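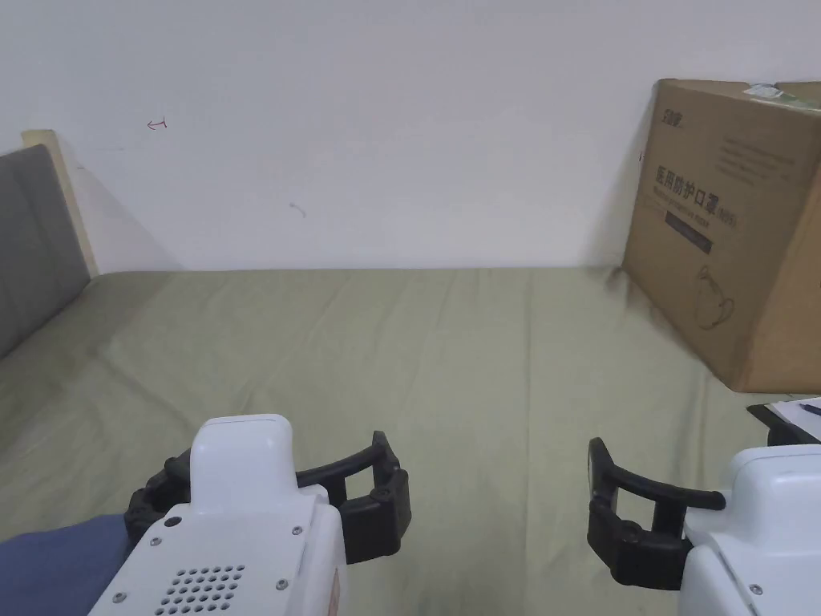 A bed covered with a sage-green sheet.

Home & Community | Press Releases

Search this site Search Clear

Trustholm Opens Its Bedding Exchange to Everyone in Skudville

SKUDVILLE, 13 June 2023 - Trustholm, the family-run linen shop on Baidoo Street, is delighted to announce that its bedding exchange, which started out in February as a quiet little trial for regular customers, is now open to every household in town. Neighbors can bring in clean sheets, pillowcases and duvet covers they no longer use and swap them for something that fits the bed they have now, whether that is a child's first proper bed, a hand-me-down double or the fold-out in the spare room that always seems to be a size of its own.

The trial was meant to be small, and for a week or so it was. Then word got round (as it does in Skudville, usually by way of the bakery line) and by the end of it 1000 pieces of bedding had come across the counter. Most went home again with somebody new. The ones too worn to sleep on were cut down for dust covers and cleaning cloths, and a good many of those went to the animal shelter, whose residents are not fussy about thread count.

"I grew up in a house where a sheet had three or four lives before it was finished," said Ilse Brouwer, owner of Trustholm. "It went on the big bed, then it was turned sides to middle, then it was on a small bed, and then my grandmother was painting the hallway over it. I always liked that. And I kept meeting customers with a whole closet full of perfectly good cotton for a mattress they had given away years ago, and they felt bad about it, and I thought, well, bring it here and let us see who needs it."

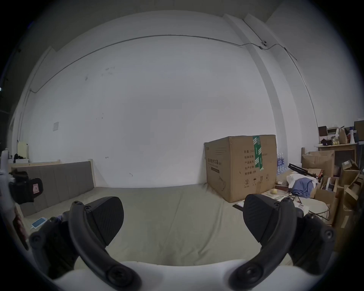 Taking part is easy. Bring your freshly washed bedding to the side door, where a member of the shop staff will measure each piece, check the elastic and the seams, and pin on a paper tag with the size. You will get one token for each piece we can pass along, and a token is good for any item of the same kind on the exchange shelves. There is no charge and no need to buy anything, though you are of course very welcome to stay and have a look around! Please note that we can't take pillows, quilts with feather filling, or electric blankets. Up to 30 pieces may be brought in on one visit, and tokens don't expire.

Mattress depth causes more muddles than anything else, and Trustholm would gently ask everyone to measure before setting out. Put the tape at the bottom seam and read up to the top seam at the side, without pressing down. A fitted sheet made for a mattress 9 inches deep will pop off the corners of a thicker one by morning, however firmly it was tucked in, and nobody wants to be making the bed again before breakfast. 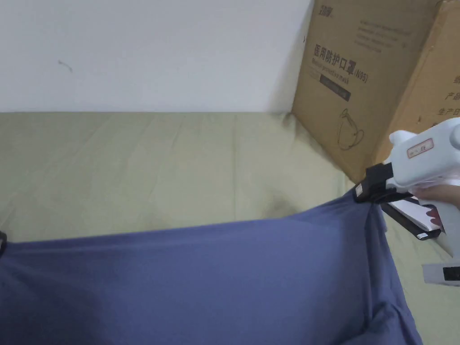

The wider opening has been made possible with help from Wundero, the laundry next door, which has kindly offered to rewash anything that has picked up a musty closet smell. Wundero will also be running mending evenings in its back room through the summer, covering darning, new elastic for fitted sheets, and how to turn a tired flat sheet into a pair of pillowcases. Thread and needles are provided - just bring whatever needs fixing, and a friend if you like.

Exchange hours are 2 p.m. to closing whenever the shop is open. Families setting up a home for the first time, or after a fire or flood, may collect a full set of bedding without tokens and without any forms. Please ask for Ilse, who will be glad to put the kettle on while you choose.

Media contact: Ilse Brouwer, Trustholm, Baidoo Street, Skudville

Tags: bedding, mending, neighbors, local business

Sign up for our newsletter and get shop news in your inbox. You can unsubscribe at any time.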